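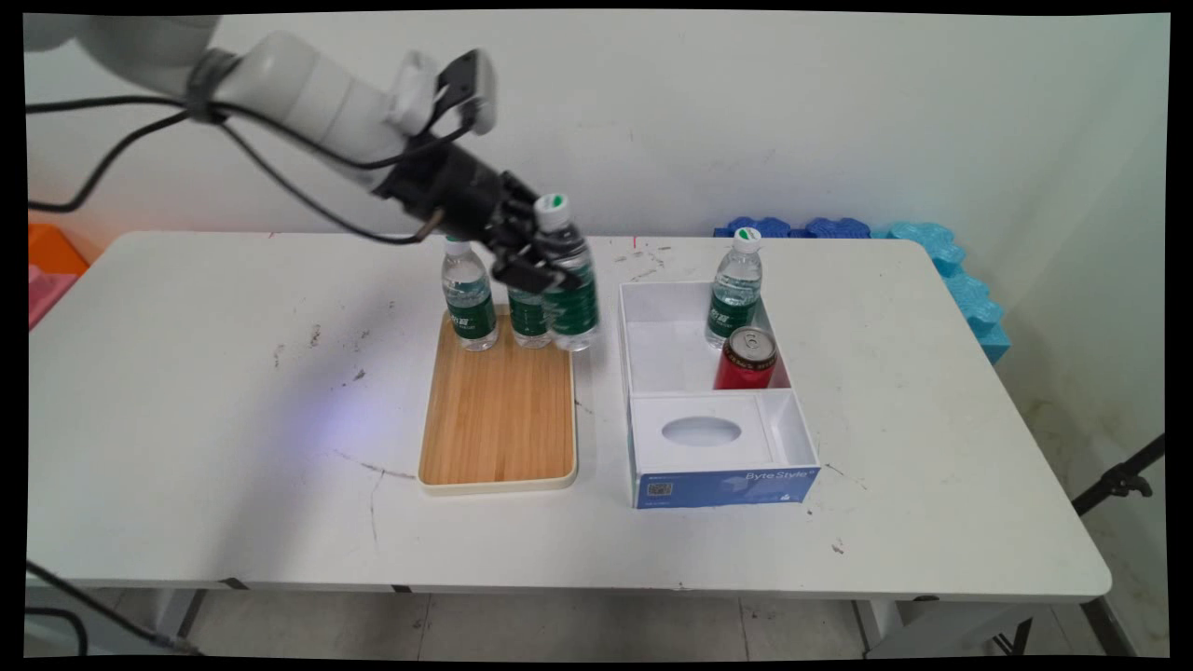 Search the manual Go Clear

4.3 Putting drinks away

Read 4.2 (Dishes, and Why Not Yet) first. Bottles are easier than dishes, and easier than almost everything else in your kitchen.

1. Set a tray in the middle of the table and stand the bottles toward the back of it. Leave the front of the tray clear.
2. Put the box to one side, open, with room in at least one compartment.
3. Check that every cap is on tight. Check again.
4. On the Ela panel, choose Tidy, then Drinks, then Start.
5. Keep your hands off the table until the panel says Done. A full run takes 8 minutes. You could do it in less than one, and you will think about this the entire time.

CAUTION: Plastic bottles squash. Leave Grip on Low for water. High is for glass jars, and for people who own a mop.

NOTE: Cans count as drinks. Open cans count as accidents.

NOTE: In the Merdale trial, Enikő Vörös ran this chore 3,000 times and logged 295 drops, most of them at the wall of the box. If yours drops one, press Hold, stand the bottle up again and press Resume. Shouting is not a supported command – Decha Petchrat has tested it at length.

6. When the run ends, carry the box to the fridge yourself. Fridge doors are planned for a later release. The March update adds drawers, provided they are already open.

If the panel shows code 701, the arm has lost sight of the bottle. Move it an inch and try again.

Was this page helpful? Yes 8 No 41
Share (3) Comments (12)

Related pages
4.2 Dishes, and Why Not Yet
4.4 Folding One Towel
5.1 Shop-Floor Mode: Sorting Bins
9.6 Returning Your Arm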